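Arroyo Street Lantern Festival
Pre-opening walk-through: food stalls and parade route
Checked by: Reshma Visser
Month: November
Start time: 7:15 a.m.

1. Route and barriers
Barriers in place on both sides: Yes
Gaps left for wheelchair access: Yes, at the bank corner and by the post office
Trip hazards: One. The cable cover outside Fleser Hardware has lifted at one end. Tape it again and put a cone on it until the parade is over.
Fire lane clear: No at first check. A delivery van was parked across it. Clear at second check. 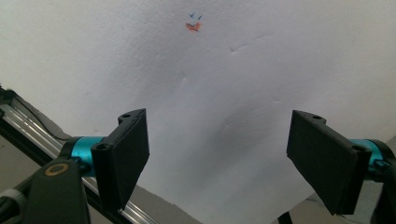

2. Posted maps and signs
Each stall holder needs a copy of the route map before the street closes, and the first aid tent needs two. Exits go on in green and extinguishers in red, with the stall numbers printed large enough to read from the counter. A sheet with only an orange-red smudge and two little blue ticks on plain white paper does not count as a marked map. Redo any like that before they go out. The sign for the lost children point still has last year's location on it and has to be replaced.

3. Food stalls
Stalls inspected: 11
Permits on display: All but the Colta dumpling stall. The owner had the permit in a folder and has hung it up.
Hand washing set up with soap and paper towels: Yes, except stall 4, no soap
Cold food at 41 F or below: Pass
Propane tanks upright and chained: Stall 9 failed. Chain was there but not hooked. Fixed while I waited.
Extinguisher within reach of the cook: Pass. The tag on the one at stall 6 runs out next month.
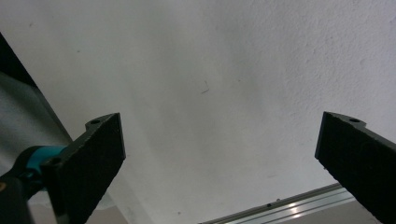
Grease bins need lids. Two of the stalls were using open buckets behind the counter, right where the helpers walk. They have been told to swap them before frying starts.

4. Floats and costumes
Float permit number 2811 matches the paperwork: Yes
Lanterns battery only, no open flame: Yes
Costume wearers can see their feet: The dragon heads are fine. The big carp is not, and needs a walker on each side.
Generator on the Grusent float: Secured. Exhaust points away from the riders.
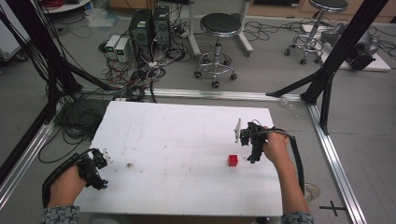

Riders under 12 must have an adult on the same float. I have the list for every float except the school band's.

5. Crowd areas
Seating tent limit posted: Yes, 200
Chairs tied in rows: No, still loose on the east side
Radio check with first aid: Good on channel 3
Lights along the exit path: Two out near the restrooms

Still open: cable cover, soap at stall 4, lost children sign, chairs, lights, band list. Call me at extension 455 as each one is closed.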